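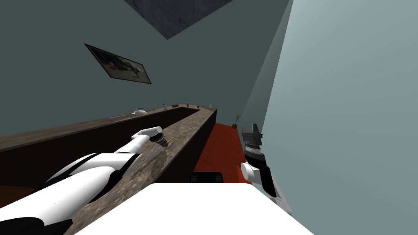 Stone worktop, pale grey-blue wall.

Search this forum Go

Stone worktops and bread dough: yes or no?

zofie_k
We're redoing the kitchen in June and I'm completely sold on stone. It stays lovely and cool for pastry! Has anyone kneaded bread on it every day though? My nan swears by wood.

brosbridge_baker
Your nan's right, sorry. Cold stone pulls the warmth out of the dough and my rye sulked for hours on it. Pastry, yes, all day long.

Teemu Kettunen
Disagree! I've kneaded on granite for years and my loaves rise beautifully. Use warmer water, it makes up the difference. And it scrapes clean in seconds, which I love.

brosbridge_baker
Warmer water helps for white. Try it with a wet rye in January and report back.

Teemu Kettunen
I will, and I'll post the loaf :)

Tiina R
Could you have both? I keep a big beech board that sits on top of the stone, 2 damp cloths under it so it doesn't slide. Best thing I ever bought for baking.

zofie_k
Oh I like that a lot. Off to measure up!

114 replies · 3000 views

Related threads
Sealing stone: how often?
Blue-grey paint for a north-facing kitchen
Rye starter gone flat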